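Fleleo on older PCs: what are you running it on, and how does it do?

Forum > PC Gaming > Performance and Hardware
36 replies, showing the most useful first page

villalobos_e
Posted 22nd October

OK so the Fleleo demo is out and I have been up way too late with it. If you missed the announcement, it's the river trading game from Goicoechea, the same studio that did Pletusari. You run a barge company, you dredge channels, you haul clay and lamp oil upriver and try not to get stuck behind the grain convoy. It is so good. The water alone!

What I want from this thread is real numbers and real experiences from people on older machines. The store page only says "a modern four-core processor" and 12 GB of memory, and I know a bunch of you are still on stuff from two or three builds ago and want to know if it's worth the download. Please post your CPU, graphics card, RAM, resolution and what settings you ended up on.

I'll start. Six-year-old mid-range desktop, 16 GB of RAM, 1080p. Medium everything, shadows on low, water on high because come on. Smooth on the open river, and it drops pretty hard in Gralledel once the market fills up. Still playable. I had 1,645 crates moving through the harbor at one point and the game kept going, it just got a little chunky when I spun the camera.

dredge_queen
Reply to villalobos_e

YES, thank you for starting this. Laptop here, integrated graphics, 8 GB. I know, under the minimum. It launches! The menu runs great! The tutorial is fine if you drop to 720p and turn the reeds off completely (Options, Scenery, Riverbank Density, all the way left). I played through to the second lock and had a blast.

Gralledel is a slideshow for me though. I load in facing a wall, wait a bit, then turn slowly.

oldtower
Reply to dredge_queen

Glad it works for you but I wouldn't tell people to try it on 8 GB. I put it on my kid's machine with the same amount and it crashed to desktop three times in one evening, always when the convoy arrived. Somebody's going to read this and assume they're fine.

dredge_queen
Reply to oldtower

Fair, and I did say under the minimum! It's a free demo, worst case you lose an evening. Did you have a browser open behind it? I close everything, even the launcher.

oldtower
Reply to dredge_queen

Browser was open, yeah. Homework tabs, about a million of them. I'll try again with everything shut and report back.

a_collado
Posting my results because my setup is an odd one. Old office desktop, four cores, 12 GB (mismatched sticks, don't yell at me), used graphics card with 4 GB on it. 1080p, low preset, then I put textures back up to medium and it made no difference to the frame rate at all, so definitely do that if you've got the video memory. Low textures make the barges look like bars of soap.

The big win for me was capping the frame rate. Uncapped it bounced all over and the stutter drove me nuts. I capped it at 36, which I know sounds weird, but it holds there nearly everywhere and feels way better than a number that jumps around. Try it before you touch anything else!

Also the autosave hitch is real. Every time it saves, the whole game stops for a beat. I set it to every 12 minutes and stopped noticing.

hmartens
Reply to a_collado

Hendrik here, I help run the Pletusari mod wiki. Respectfully, 36 is a strange place to cap. On a normal 60 Hz monitor it doesn't divide evenly, so some frames stay up longer than others. Use 30. You'll have more headroom in the market too.

a_collado
Reply to hmartens

I tried 30! It felt like steering through oatmeal. I know the math says otherwise and I'm telling you what my eyes say. Maybe it's my monitor?

hmartens
Reply to a_collado

What monitor is it? If it has adaptive sync then forget everything I said, 36 could be perfectly fine.

a_collado
Reply to hmartens

It does have adaptive sync. It was on the whole time, I just checked. Ha! OK, so: 36 with adaptive sync, 30 without. Everybody happy.

refugio_v
Hello all, longtime reader. I've got a spare machine I was going to give away and now I'm keeping it for Fleleo. Medium preset, 1080p, 16 GB, and moving the game from the hard drive to a cheap SSD was the best thing I've done to it in years. The load into Gralledel used to be long enough to go make a sandwich. Now it's a few seconds. The stutter when you come around the bend by the brickworks went away completely too, so I think the game is pulling in the next stretch of river right there.

If you only have money for one upgrade, do the drive first. I'd put that ahead of RAM. 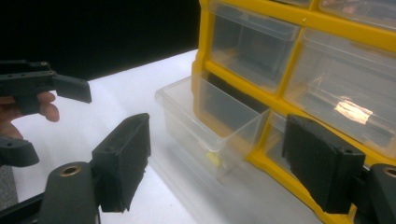
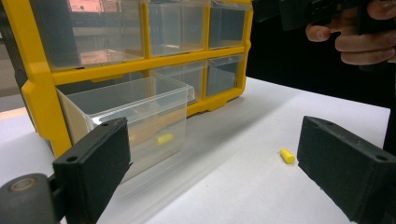

Re: SSD or RAM first?

ainhoa_b
Splitting this into its own subject line, I think people are going to search for it.

I love the enthusiasm but I disagree with Refugio on the order. If you're at 8 GB, get more memory first, no question. On 8 the game spills over onto the drive, and a faster drive makes that hurt less but it still hurts. If you're already at 12 or 16, then sure, drive first, go for it.

My own before and after, same PC, same save, same walk from the docks to the toll house: with 8 GB I got long freezes and one crash. With 16 GB, no freezes, no crash, and it was still on the old hard drive. Loading was slow but once I was in, I was in.

refugio_v
Reply to ainhoa_b

That makes sense. I've never run it on less than 16 so I was only speaking from my side of the fence. I'd edit my post but the edit button has gone away on me. Consider it edited!

dredge_queen
Reply to ainhoa_b

Well now I want more memory. My laptop has one open slot. Is it OK to mix an 8 with a 4, like a_collado's Frankenstein machine?

a_collado
Reply to dredge_queen

Mine has run that way for years with zero problems. Check that the type matches what your laptop takes, and they'll both run at the speed of the slower stick.

ainhoa_b
Reply to dredge_queen

You can, but integrated graphics use your system memory, so a matched pair helps you more than it would help a desktop with its own card. If the price is close, I'd get a second 8. You might even see the market in motion.

dredge_queen
Reply to ainhoa_b

The dream!! Ordering tonight.

villalobos_e
Loving all of this, thank you. One more I found last night: there's a setting called Crowd Memory, way down under Gameplay, so I missed it the first ten times. It controls how many townspeople the game keeps track of when you can't see them. Default is 6. I put it down to 2 and Gralledel got a lot smoother on my machine, and the only thing I noticed was the fish seller forgetting she was mad at me.

hmartens
Reply to villalobos_e

Careful with that one. It changes prices as well. The traders you can't see are part of the simulation, and with fewer of them, lamp oil stays cheap for longer. It makes the game easier. I wouldn't call it a performance setting at all.

villalobos_e
Reply to hmartens

Wait, is that confirmed or is it a guess from how Pletusari did it?

hmartens
Reply to villalobos_e

Half and half. It's how Pletusari worked, and I ran the first season twice in Fleleo, once at 6 and once at 2. Oil was cheaper in the second run. Two runs isn't much of a test, I admit.

oldtower
Reply to hmartens

Weather is random in the demo too, and a dry season will push oil around all by itself. I'd want to see more than two.

Reporting back like I promised, by the way. Everything closed, browser closed, 8 GB machine: it made it through the convoy. Ugly, but no crash. So dredge_queen was right about the tabs. I still wouldn't recommend it to anyone, and the kid has now dredged the wrong side of the river and flooded a monastery.

dredge_queen
Reply to oldtower

You can flood the monastery??

oldtower
Reply to dredge_queen

You can. The monks come out in little boats.

ainhoa_b
Reply to oldtower

I'm starting a new save right now.

villalobos_e
Same. If anyone has the full release date narrowed down past "March," please post it in the news thread and leave this one for hardware. And if you're on a handheld, please, please post your settings. We don't have a single one yet and I get asked about it every day.

lockkeeper36
Reply to villalobos_e

Handheld here, 16 GB, low preset with medium textures, 800p, capped at 30. Open river is lovely. Gralledel dips but I never wanted to stop playing. Text is tiny, so set interface scale to the largest size before the tutorial or you'll be squinting at the cargo list. Battery goes fast. I'll do a proper write-up once I've tried the Crowd Memory thing both ways.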